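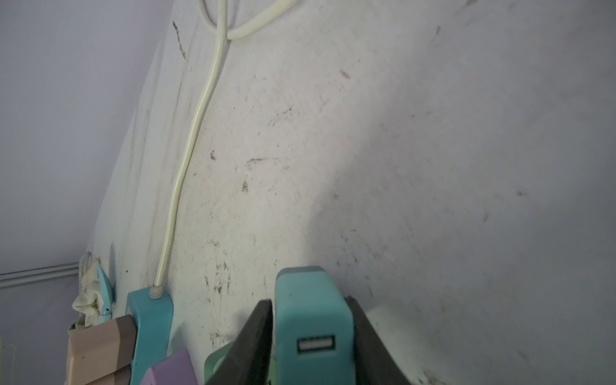
The corner with the teal power strip, and the wall I keep meaning to wash.

Filed under: Home, Small jobs, Tidying

I have been putting off the plug corner since we moved in. It is the one spot in the flat where everything ends up, and the wall there is marked all over with grey and brown smudges. I gave it Sunday, thinking it would take the morning, and finished a bit after 9 in the evening with a long break for lunch.

The power strip stands on its end against the wall. I have tried it flat on the floor and I kicked it, and I have tried it behind the bookcase and couldn't reach it. Upright it takes up hardly any room. The cord comes down the wall from above with a loop in it near the top, and I'd like to get that loop clipped back so it hangs straight. I bought a packet of 12 cable clips for this in December and have used two.

The first thing I did was work out what all the adapters belonged to. The teal one with the USB port came from Hélène Sutherland when she cleared her desk at Larnen, and it is the one I use most because it charges my phone overnight. The lavender plug is for the bedside lamp. The boxy beige and brown one took me longest. I tried it against the radio and the old answering machine before I found it goes with the label printer, which I use twice a year to send parcels to my sister. It has gone in the drawer with the printer, where it should have been all along.

I labelled the rest with masking tape and a biro. Araba Sarpong does hers with coloured tape and a key on the inside of a cupboard door, but I know I would lose the key. Mine say LAMP, PHONE and RADIO in capitals.

Then the cloths. I leave one in that corner for dusting and it gets pushed up against the wall and forgotten. I put it in the wash with the tea towels. The smaller bits and pieces went into a shoebox, apart from a USB cable with a split in it, which I threw out.

The wall is another matter. I tried a damp sponge with washing-up liquid first, well away from the plugs and with the power off, and it took the top layer off some of the scuffs. The darker spots stayed. Bart Declercq downstairs had the same trouble in his hall and told me to use sugar soap and leave it a few minutes before wiping, so I did one patch low down and it came up better. The grime in the corner where the two walls meet hasn't shifted. I think it will need painting. I have a part tin of white left from the bathroom but I don't know whether it's enough, and it may not be the same white.

I also vacuumed along the bottom of the wall with the thin nozzle and wiped the trim, which I don't think I had ever done. There was a drawing pin down there, and a pound coin.

Still to do: the clips, the other half of the wall, and a longer lead for the lamp so I can move it nearer the bed. The hardware shop shuts early this week so that will have to wait. If anyone has got old grime out of a corner without repainting, let me know what you used.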